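Chapter 3
Sharing a Workspace: Planning for Two Arms

Chapter 2 treated a single arm as a chain of joints with one goal pose and a fixed set of obstacles. With a second arm on the same table, each arm becomes a moving obstacle for the other, and a path that was valid at planning time may be blocked before it is carried out.

There are two common ways to deal with this. A coupled planner searches the joint space of both arms together. It can find any path that exists, but the search grows quickly with the number of joints. A decoupled planner finds a path for each arm separately and then adjusts the timing so that the two never meet. It is faster, and it sometimes fails where a solution exists.

We use the Datow planner throughout, with the priority scheme of Bognár (Section 3.2). The running task is unpacking tableware from a bin. Clear plastic is a poor target for depth sensing, so the bin walls are entered in the collision model by hand.

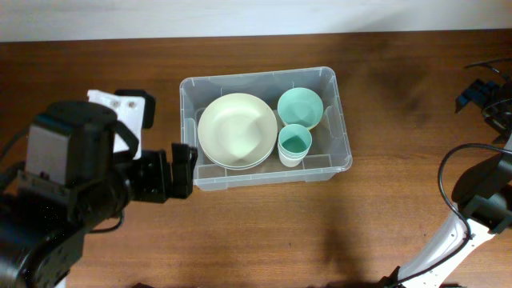 Figure 3.1 Two-arm workspace with a transparent bin holding plates, a bowl and nested cups. The gripper at left is open beside the bin wall.

Before reading on, sketch the region of the table that both grippers can reach. Section 3.1 defines this region formally.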